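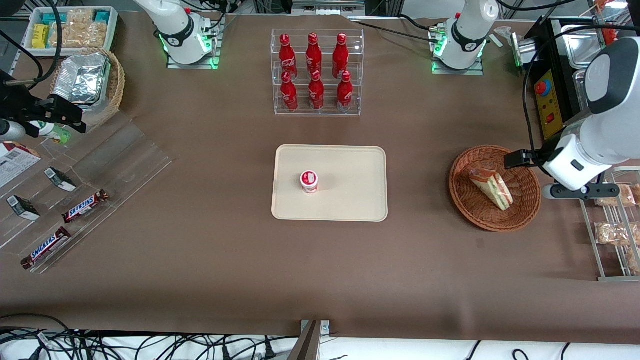
News > Local Business > Food & Drink

Home | News | Business | Events | Contact

February 15, 2023
By Annelies De Graaf

Damosora opens self-serve snack counter in former mail room

Office building operator Damosora has opened a self-serve snack counter for tenants on the ground floor of its Bosman building. The counter takes over the old mail room, which had been used for storing chairs after the parcel lockers were moved to the parking level.

Tenants can pick up cold drinks, wrapped sandwiches, small desserts and packaged snacks between 7 a.m. and 6 p.m. Each person takes a tray, puts their items on it and pays by badge at the door. The charge goes on the company's monthly account or on a personal one, depending on what the tenant has arranged.

The building has 39 tenant companies, most of them small. Until now the only food on site came from two vending machines near the elevators, and both were taken out in January when the lease on them ran out.

"People were walking to the gas station for a sandwich," said Griet Maes, building manager at Damosora. "It's fine in June. In January you get a lot of complaints."

The counter is stocked by Ornari, a catering supplier that already delivers lunches to several of the tenants. Sandwiches arrive at 10:30 a.m. and anything left at closing is taken back the same day. Drinks and packaged goods are topped up in the morning and again after lunch.

Ornari picked the display pieces as well. Bottles go in clear acrylic racks with stepped shelves, so the back row stands a little higher than the front one and the labels can be read from the door. Sandwiches are put out in woven baskets. The trays are pale, with rounded corners, and they go back on the table after use – the first few days saw a good number of them end up on desks upstairs.

"We started with everything on flat shelves and it looked like a stockroom," said Kobe Van Rooij, who handles the account for Ornari. "With the racks you can see what's there and what's gone. It also means we can fill it faster."

He said the range will stay small for the first 12 weeks. After that Ornari will look at the sales and decide what to drop. Soft drinks and sandwiches have sold best so far, he said, while yogurt has been slow.

Around 100 people used the counter on its first day, according to Damosora. Maes said the number has been lower since then but steady, with the busiest stretch just after noon. A second badge reader will be added if the line at the door keeps reaching the stairs. 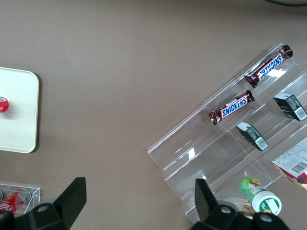 Can visitors without a badge buy something at the counter?
Visitors can ask for a day card at reception, load it with cash or a bank card, and hand it back when they leave. Any amount left on the card is refunded.

Prices are listed on a sheet by the door. Damosora said they are set by Ornari and will not change before the end of the first 12 weeks. The operator does not take a share of the sales but charges Ornari a fixed rent for the room.

Some tenants have asked for hot drinks. Geert Baert, who runs a bookkeeping office on the third floor, said he would use the counter more if it had coffee. Maes said a coffee machine would need a water line, and the old mail room does not have one. A quote for the plumbing has been requested.

Damosora is considering a similar counter at its Tirnitau building – no date has been set. Tenants there were sent a short survey last month.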